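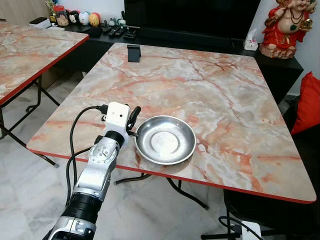

Is the Kellgate open day worth the drive?
Depends what you expect. I went to the May one with low hopes and stayed 2 hours, mostly out of stubbornness. The arm works at a folding table with a black cable looping off it, and the job is a shallow steel dish. One dish. If you came for a factory line, stay home.

Does the arm do it by itself?
Ask them directly. I asked twice and got "mostly," then a leaflet. Santeri Valtonen, who ran the afternoon slot, was straighter than the leaflet and said a person can take over at any point.

The flyer says 2000 successful pickups. True?
It's their number. I'd want to know how many tries that took, and with how many kinds of dishes.

Can I bring my own plate?
No. I tried.

Is it the same demo as Nastthorpe?
Same talk, smaller room. Skip one of them.

Do I need to book?
Yes, through the Kellgate page. Groups are capped at 8.

Will they try to sell me something?
There's a sign-up sheet by the door. You can walk past it.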